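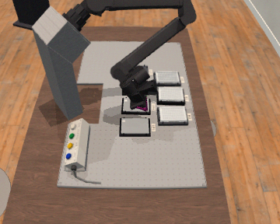

Hjaltadóttir wrote to us in January to say that any driving school with a page like this one was probably selling something, and that she would like to know what before she paid for a lesson. Fair enough. We sell driving lessons, mostly to people who already have a licence, and we think a fair number of those who ring us don't need them.

Trilcombe Driver Training is a small school. We teach towing, motorway refreshers and what the trade calls "eco-driving", a word we dislike and have not managed to replace. We don't teach complete beginners. There are plenty of good instructors for that and we would only be getting in their way.

The school started because of a caravan. Our founder had booked a towing course with a large firm and spent most of it in a lay-by listening to a man read from a folder. She reversed the thing twice. At the end there was a certificate with a gold edge, and she still couldn't get the caravan into her own drive. She is suspicious of certificates to this day, and we don't print any.

What a towing day involves

You bring your own trailer or caravan if you have one, or use ours. We check the noseweight with you, load it badly on purpose at low speed so you can feel the difference, then load it properly. Most of the afternoon is reversing. It is dull to watch and quite tiring to do. The day costs £300, and lunch is not included, whatever an old leaflet of ours may tell you.

We keep being asked whether a course will bring down your insurance. It might. Ask your insurer before you book, and get the answer in writing. We have heard too many promises made on behalf of insurers by people who don't work for them.
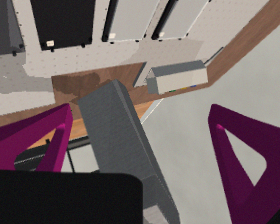 Loukia Papadakis

I run the fuel-saving side of things, so I had better own up to my doubts about it. Last year we logged 2,446 miles of lessons in which the driver was trying to use less fuel. Some used less. Some used more, chiefly the ones who had read online that you should coast downhill in neutral. Please don't do that. You have less control of the car, and a modern engine left in gear with your foot off the pedal will usually cut the fuel by itself.

Keep your tyres at the right pressure, take the roof box off when you get home and look further up the road. That is most of my course, and you've now had it free. If you'd still like someone in the passenger seat while you practise, I'm happy to come out.

Booking

We use Linar for bookings, and it sends more reminders than we would choose. Ignore all but the first. The yard is behind the Trornus trade counter, with the entrance on the left after the weighbridge. Phones are answered from 8.30 in the morning until we go out with the first pupil, and again after four.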